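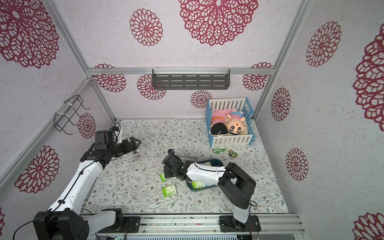
Figure 10.1 Matching boxes, one of them in the tray, with soft toys in the crib at the back right.

Home and Consumer Studies > Storage and Sorting
Sunday, October 30, 2022
By the Henao Course Team

Chapter 10
Where Small Things Go

Most books on household storage start with a promise. Give every object a home, they say, and the mess will take care of itself. You have probably heard some form of this from a parent or a teacher, or from the side of a plastic bin. This chapter takes the promise apart before using any of it.

Look first at the boxes in Figure 10.1. They share the same light green and white packaging, so a beginner's rule would call them one group and send them all to one place. A tray is close at hand, and one box is in it. Another lies flat on the mat. Does that make the second box "out of place"? Only if somebody has decided that the tray is the place. The boxes can't tell you that, and neither can the tray.

The crib raises a different question. It is a toy made to look like furniture, and it has other toys inside it. Is it a container, or is it one of the things that needs to be contained? A child playing house would say the dolls are in bed. A parent clearing the floor might say they have been put away. Both are looking at the same slatted sides and the same plush faces. Storage advice tends to take the parent's side without saying so.

10.1 Three ways to group

There are a great many sorting systems for sale, and nearly all of them come down to a choice among three.

Grouping by kind puts like with like. Packages go with packages, soft toys with soft toys. It is easy to explain and easy to check. It works badly for single items. The small clear bottle with the dark cap in Figure 10.1 has no partner, and a "bottles" category with one bottle in it isn't saving anyone time.

Grouping by use puts together the things you reach for at the same moment. A doll and its crib belong together under this rule even though one is soft and the other is a rigid frame with slats. The weakness is that uses change. A crib that holds dolls in October may be holding socks by the end of November.

Grouping by size asks only what fits where. People look down on it, and we think they are wrong to. Key rings, clips and small figures cause more lost time in a home than large objects do, and for these a shallow dish by the door will often beat a well-labeled drawer in another room. We say "often" because we have no figures we would trust on the point.

10.2 A claim to be careful with

The storage firm Goditz printed a leaflet some years ago that many classrooms still have on the wall. It says that a household using its Tornari bins "recovers" 10 minutes a day. The support for this is a diary kept in a single home in Gultmont, with 366 entries, one for each day of a leap year.

That is a long diary, and keeping it must have taken patience. It is still one home. The leaflet doesn't say how long the household spent looking for things before the bins arrived, so there is nothing to subtract from. It doesn't say whether the time spent writing the diary was counted. It gives no account of days when the family was away. And the bins came with a half-day sorting session - the family went through every closet and threw out nearly 500 objects. Anyone who throws out that much will find things faster afterward, whether what's left goes into Tornari bins or old shoeboxes.

Keep the leaflet in mind as you work through this chapter. When a source tells you that a method works, ask what else changed in the same week. 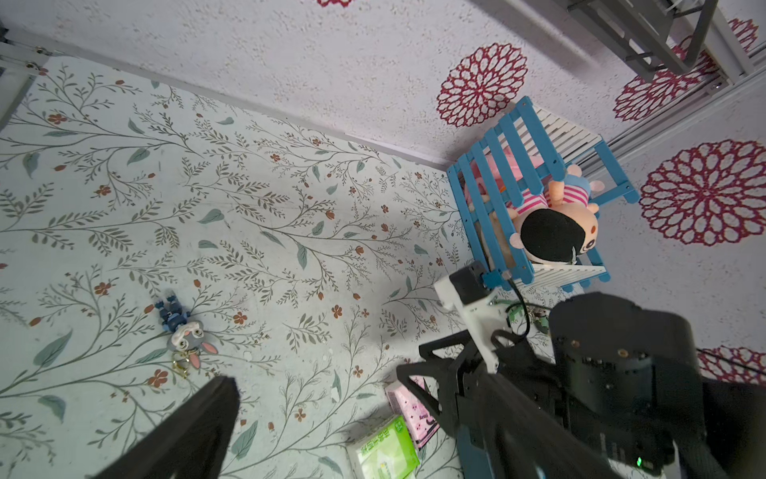
Figure 10.2 A rabbit-shaped key ring figure, a toy crib, and packaged goods on a flowered floor covering.

10.3 When packaging misleads

Packages are designed to be told apart on a shelf. This helps a shopper and can fool a sorter. In Figure 10.2 a pink package printed with cartoon figures lies near a green and white one with Chinese text. The colors suggest two different kinds of product. They may be. They may also be two versions of one product, or come from makers with different taste in ink. From the outside of the package alone, you should be willing to write "unknown" in your table.

The reverse mistake is more common. Boxes that match in color get stacked together and treated as the same, and then someone opens the wrong one. Students who can't read the language on a label should ask someone who can before they sort by it. Guessing from the picture on the front is a poor habit in a kitchen and a worse one near a medicine shelf.

Then there is the rabbit, with its long pink-lined ears and gold clasp. By kind it could be a toy. By use it is a key ring, at least if someone puts keys on it. By size it goes in the dish. All three answers can be defended, and a sorting plan that allows only one of them has made a choice it ought to own up to.

Before you read on

Pick one drawer at home, preferably one you dislike. Take out 5 objects without choosing too carefully and write down where each would go under each of the three rules. Mark the ones where the rules disagree. Don't put anything away yet. Bring the list to class, along with any objects you couldn't name, and leave the drawer as you found it. Section 10.4 uses your list as its starting point, and the work goes slowly without it.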